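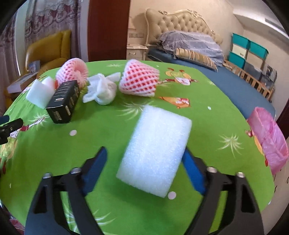
From: Pascal Masson
To: packaging-reuse list
Date: July 2026
Subject: Re: Sorting white foam block, nets and bags

Replies inline. I have trimmed the parts already settled.

> We have a carton of mixed packing at Drarno: white foam blocks, fruit
> nets in two sizes, a few cloth bags, thin plastic bags. Can the blocks
> all go in one bin? They look the same to me.

No. Two materials pass for "white foam block" in our intake and they go to different places.

1. Soft, open-cell, sponge-like. Compresses under a finger and comes back. Reusable as corner padding. Bin A.
2. Rigid beaded foam. Dents and stays dented, sheds beads at a broken edge. Bin C, no reuse.

Press the middle of the wide face, not a corner. Corners are often already crushed and tell you nothing. If the face has not recovered by the time you have written the label, treat the block as spent and put it in Bin D.

> The nets take up most of the carton. Flatten them?

Do not flatten. A sleeve that has been pressed under weight keeps the crease, and the mesh tends to split there when it is next pulled over a pear. Roll the small ones into a ring, open end outward. Leave the large ones standing as cones and nest them, up to the point where the inner one starts to bind. Colors can be mixed. Royer asked for pink separate from white last December and has since dropped the request.

Volume for reference: 156 nested nets fit the tall carton. Tossed in as they came, the same carton held 91.

> Cloth bags: do we untie them?

Yes. Untie, shake out, check the seams, lay flat. A bunched bag gets counted as one item whether or not there is another inside it, and that is how the Basten count came out at 88 when the sheet said otherwise.

> Plastic bags, boxes?

Fold the bags in thirds and store them under a weight. Translucent ones only; opaque ones go with the general film. Small rigid boxes are not packing material under the current sheet. Open each one, confirm it is empty, and set it aside under code 1221. Printing on the side does not matter.

One note on the sorting table. The patterned cover is fine for nets and bags, but small white beads are hard to find on a print with white dots in it. Use a plain dark cloth for the blocks, or wipe down the whole table between lots.

The revised sheet is in the Tronine folder. The bin letters above follow the revision; the old sheet has C and D swapped, so please take down any printed copies.

Pascal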